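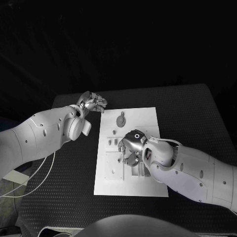
Issue 12

Bench Notes: your questions on comparing hands

I'm Shoaib Hayat, and I spent most of December at the Paltau workshop in Dokville trying out two control setups on our two-armed robot. The mail has piled up, so I've pulled out the questions that kept coming back.

What are you comparing, exactly?

Two controllers, same arms, same multi-fingered hands. One is the Rodrigues controller we've had since the start. The other is Clarkalance, which is newer and a lot fussier to set up. I wanted to know which one handles small parts better when the fingers have to get right down next to a board full of pegs and blocks.

Why fingers and not a plain two-jaw gripper?

I love a two-jaw gripper! If all you do is pick up blocks, buy one and go home early. But our board has a round disc, pegs, a thin rod and a plate with a hole in it, and I got tired of swapping fingertips every time the shape changed. A hand costs you setup time (so much setup time) and gives you more ways to hold on to things.

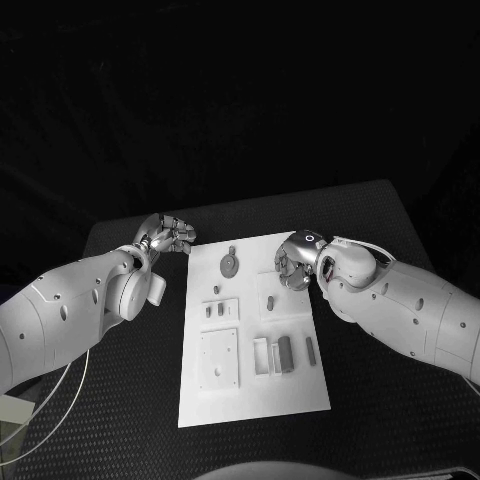
Parts spread out on the board, both hands above it.

How many tries did you log?

1,186 grasps over the whole month, and 276 of those were on the thin rod alone. The rod is a pest. It rolls, and if the thumb comes in a hair too early it shoots off across the mat.

So which controller won?

Rodrigues for pegs, Clarkalance for the disc. I know, I wanted a cleaner answer too. Rodrigues closes all the fingers at one steady speed, and that suits anything short and upright. Clarkalance lets each finger stop when it feels contact, so on something round it settles in nicely. On the rod they were both bad in different ways.

Do the arms get in the way of each other?

They can. The board is small next to the forearms, and when both hands want the top end of it you have to decide who goes first. I keep one hand up and back while the other one works. I tried letting them share the space and spent an afternoon hitting the stop button. 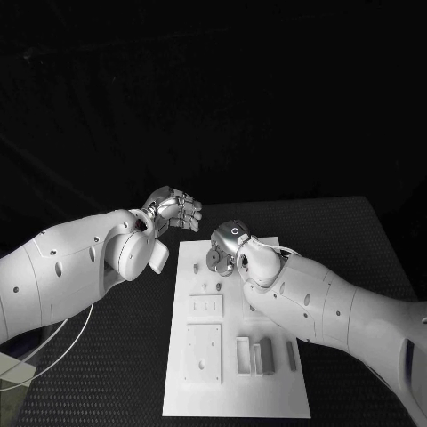 What about the camera view?

I get this one a lot. A head camera is great until a forearm slides over the exact part you care about — then you're guessing. My fix is boring: plan the reach so the forearm comes in from the side with the fewest parts on it, and take a good look before the arm moves in. A wrist camera would help, and I'd like to try one next.

Does the table surface matter?

More than I expected. The mat has a fine texture, and small pegs don't skate around on it the way they did on the bare tabletop. Worth doing before you blame the controller.
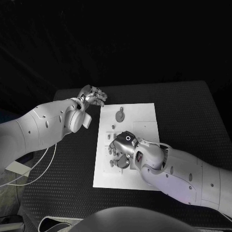 Right hand down at the board, left hand open and waiting.

How do you keep the cables out of trouble?

Leave slack, then leave a bit more. My rule is to run the arm through its whole reach by hand first and watch where the cable goes.

Can I get your settings?

Sure, write to the workshop and ask for the December sheet. Please say which controller you're on, the two files look almost the same and I've already mailed out the wrong one twice.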